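Plates: stack flat or stand on edge?

geklow_57
Redoing the lower cabinet this weekend. Right now all the dinner plates are in one pile and I lift the whole thing to get at the salad plates. Thinking of a rack so they stand on edge. Anybody switched and regretted it? Plain round white ones, shallow, nothing fancy.

mrs brudilell
Switched in November, would not go back. You grab one plate by the rim and the rest stay put. Rack needs to be deep enough tho. Mine was a cheap wire thing and the plates leaned over and knocked each other every time the door shut.

Vaughn Fitzsimmons
Disagree. Flat pile, felt circles between, done. On edge all the weight sits on one little spot of the rim and that's where chips start. Worked a banquet kitchen, 1000 covers on a bad weekend, everything flat.

mrs brudilell
banquet kitchen has carts and people putting plates away all night. I have a cabinet and a bad shoulder

emon80
Vaughn do you ever pull the bottom plate out of that pile? Thats the problem geklow is asking about. Not chips.

Vaughn Fitzsimmons
Two piles then. Dinner in one, salad in the other. Costs nothing.

geklow_57
No room for two piles, the colander lives there. Cabinet is narrow. Plates are 10 in. and the shelf above is fixed, I'd have maybe an inch over the top if they stand up.

kapoor_k
Inch is tight. You have to tip the plate to get it out of the slot, so measure with a plate tilted, not straight up. I didnt and had to send the first rack back. Second one was wood dowels, 40 bucks, fine so far.

emon80
+1 on tilting. Also check the lip. Shallow plates with a thin rim slide in ok, the deep coupe type hog two slots each.

mrs brudilell
And face them all the same way! Sounds fussy but if one goes in backward the next one won't seat right

Vaughn Fitzsimmons
All this to avoid lifting some plates.

kapoor_k
yes

geklow_57
lol ok. Measured tonight with one tilted, clears the shelf by a hair. Going with dowels. Another question, do you dry them first or let them drip in the rack? Shelf is painted and I don't want it bubbling.

emon80
Dry first, always. Closed cabinet, water sits in the bottom slot. Had to repaint mine.

mrs brudilell
Drip on the counter overnight, cabinet in the morning. Never toweled a plate in my life

Vaughn Fitzsimmons
Finally something we agree on. Air dry. Towels leave lint on glossy white.

emon80
get better towels

geklow_57
Counter overnight then. Rack's ordered, will report back if the door closes. And emon, the lip's pretty thin.

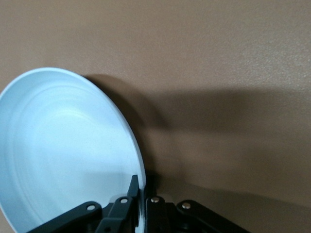 plate on its side, thin rim, shallow well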